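# Clivo G2 hand-held gripper: finger set and safety notice

The Clivo G2 is a hand-held two-finger gripper for teaching pick-and-place tasks. The operator holds the body, works the trigger and moves the tool through the job. Sundum Tooling supplies it with one pair of straight fingers, a charging lead and a hex key.

**Notice to owners of units bought before August.** Stop using the fast-close setting until the spring retainer has been replaced. On these units the retainer can ride out of its groove under repeated full-stroke closing. When it does, the fingers shut at full spring force with the trigger released. Two fault reports have been confirmed, one of them with a bruised fingertip. Slow-close is not affected.

## How the fault shows itself

The first sign is a late return. With the trigger released, the fingers should reach fully open in one movement. A worn retainer lets them stop short, then jump the last few millimetres. A click from inside the body on opening means the retainer has already started to move. Switch off and do not close the fingers again by hand.

Check the tool over a clear, pale surface, with the fingers wide open and nothing between them. Look for uneven travel between left and right, and for play at the root of either finger.

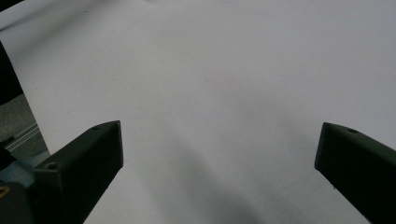

Abdelkrim Naciri wrote to ask whether a unit that passes this check can go back to fast-close, as his had run 600 cycles without a click. It cannot. A retainer can pass at rest and still leave its groove under load, and the test report from Karppinen shows one doing so 30 cycles after a clean inspection.

## Replacement retainer

Part R-900 is free of charge for affected units and ships with a new circlip. Fitting requires the body to be opened. The spring is under load, so wear eye protection and leave the battery out throughout.

1. Remove the battery and hold the trigger in for five seconds.
2. Undo the four body screws.
3. Fit the spring clamp before touching the circlip.
4. Change the retainer and circlip together. Do not reuse the old circlip.
5. Close the body and run 100 slow-close cycles before any other setting is used.

If the fingers stop short at any point in step 5, return the unit.

## Ordering and returns

Quote the serial number inside the battery bay. Returns go to the Rargate workshop, marked for Sigrun Sjöberg. Spare fingers are sold in pairs only, and fitting them does not correct the fault.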